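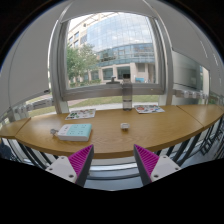
Table Hands Wanted – Merkby Repair and Sharing Room

We're looking for two friendly people to join us for the winter program, starting in June. Merkby is a community room where neighbours come to borrow, swap and sort out the small stuff of household life: power strips, plug adapters, drink bottles, sticker sheets for the kids' labelling table, all the odds and ends that pile up in a drawer until somebody needs one in a hurry.

You'd be based at the big wooden table by the window (lovely light in the mornings, bring a jumper), laying things out, checking them against our list and having a good natter with whoever wanders in. Last winter we lent out 98 items, and we'd dearly love to do better this time around! 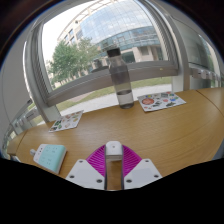 You don't need a trade or a licence. Anything electrical goes to Hugo Guillot for testing and tagging before it leaves the building, so your part is sorting, labelling and putting things back where they live – tidier than you found them, if you can manage it.

Shifts run for 2 hours from 10 am and pay $40 each, plus tea and whatever biscuits have survived. A patient manner and neat handwriting are both very welcome.

To put your hand up, drop a short note to Dexter Greenberg at the Merkby front desk, and tell us which mornings suit you.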